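Subject: Re: [pirberg-pay] Contactless declines after terminal update
List: pirberg-pay

> We run two Besnard countertop readers on Stelora. After the July
> firmware, phone payments go through as before, but plastic cards
> tapped on the same readers get declined above a certain amount. The
> customer then inserts the card and it is approved. The reader shows
> "use chip" and the log has code 21. Is this the bank or the reader?
> Our processor says to reset the terminal, which we have done twice.
>
> Also, is there any way to stop wallet sales from showing a different
> card number on the receipt than the one on the customer's card? We
> had a return refused at the counter over this.

It is the reader. Code 21 in the Stelora log is written before anything is sent to the bank. If the bank had declined the sale, you would see a host response line after it with its own code. Check one of the failed sales and see whether that line is there. On ours it was missing every time.

The terminal keeps two contactless limits. One applies when the customer has been verified on the device (fingerprint, face or passcode on the phone). The other applies to a plain card tap with no verification. The July firmware reset the second one to 40 on our units. Before that it was 100. The first limit was left alone at 4000, and your phone sales never get near it.

A reset will not help. It reloads the same parameter file. What worked for us:

1. Close the batch.
2. In the Stelora back office, open the terminal profile and find "CL limit, no CVM".
3. Enter the value your processor has on your agreement. Do not guess. If the terminal value is higher than the agreement, you may carry the liability for the difference.
4. Save, then run a parameter download from the terminal menu. A restart alone does not fetch the new file.
5. Print the configuration report and check the value there. The back office page shows what you saved, and the report shows what the reader is using.

Repeat steps 4 and 5 for each reader. The profile is shared but the download is not. Our second unit stayed on the old file until the next morning.

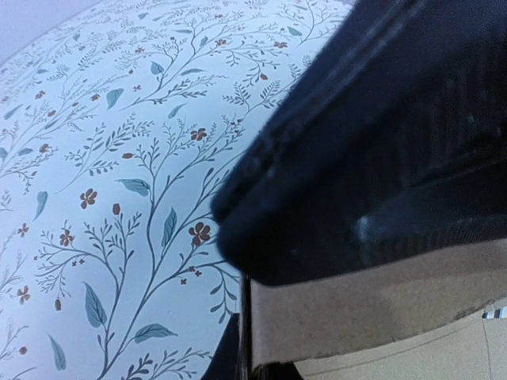

On the receipt question, the number is different by design. When a card is added to a phone wallet, the phone gets its own device account number, and the last four digits of that number are what the reader receives. They will not match the plastic card. For returns, ask the customer to tap the same phone again, or look the sale up by the authorization code and amount. Either one works on Stelora. We had the same kind of refusal over a roll of gift wrap, the pale blue-white sort with a botanical print like the sheet in the picture, where the clerk compared the receipt to the card and stopped there. The sale was found by authorization code once someone knew to look. If the customer has replaced the phone since the sale, the old device number is gone, but the refund can still be sent against the original transaction. Do not key it to the plastic card as a new credit. It will post, but it will not be linked to the sale, and you will have trouble if there is a dispute later.

There is a setting under receipt layout called "print entry mode". Turn it on. It adds a line that says contactless, chip or swipe, so the clerk at least knows when to ask whether a phone was used. It does not tell a phone from a tapped card on our version.

One open item on my side. The Altirby handheld units take the same profile but ignore the "no CVM" value and stay at 40 whatever I enter. The configuration report on those prints the correct number and the unit does not follow it. I have a ticket in. If anyone on the list has a handheld that accepts the higher limit, please post the firmware version from the bottom of the report.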